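Moving to Bresley for work, is 400 sq ft doable?

marlowe_77
12/28/18
So I got the job at Skovdale! It starts in August and I'm already looking at apartments in Bresley. Found a studio for 1,710 a month, 400 square feet, walking distance to the plant. Am I nuts? I have a bike and way too many books.

pinecone
Nope, I did 2 years in a place that size and loved it (less to clean!!). Get a bed with drawers under it and hang the bike on the wall. I'd take the short walk over a big living room any day.

tuesdaysoup
Gotta disagree with pinecone. That's a lot of money for one room. I pay 1,000 across the river and have an actual bedroom, and the bus isn't bad. I work at Skovdale too.

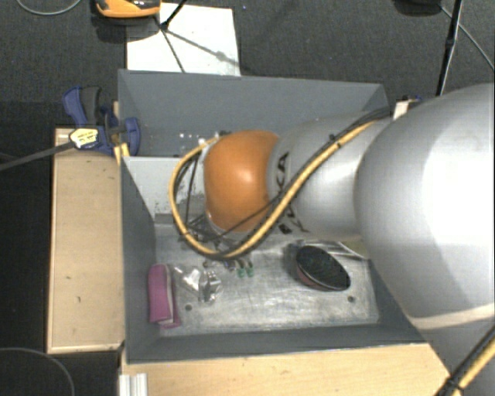 Reply from marlowe_77
Ooh, 1,000 is tempting. How late does the bus run? And is parking included at yours?

tuesdaysoup
Last one is a little after midnight. Parking is extra and kind of a pain.

pinecone
Midnight is fine until you miss it lol. Still voting studio. Ask if heat is included before you sign anything though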